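Icing call on a partial line change?
Melina Sarantis, 13/03/2023

Our rec league ref in Skollton called icing while we were short-handed. I thought a team killing a penalty could clear the puck.

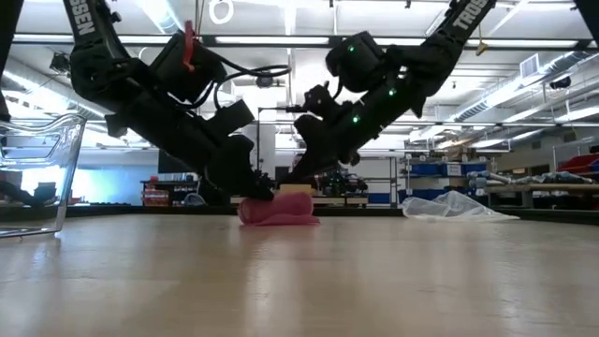 We lost 4-2 and the last goal came off that faceoff. Was he wrong?

Venkatesh Iyengar
Depends on the rulebook. Some youth and rec books call it even when you're a player down. Ask your league which one it uses.

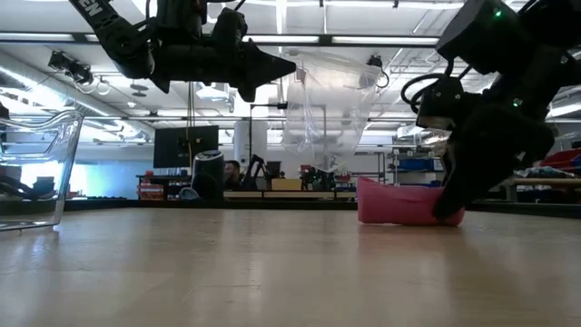 Declan Naylor
refs in our league miss this all the time, had the same thing in October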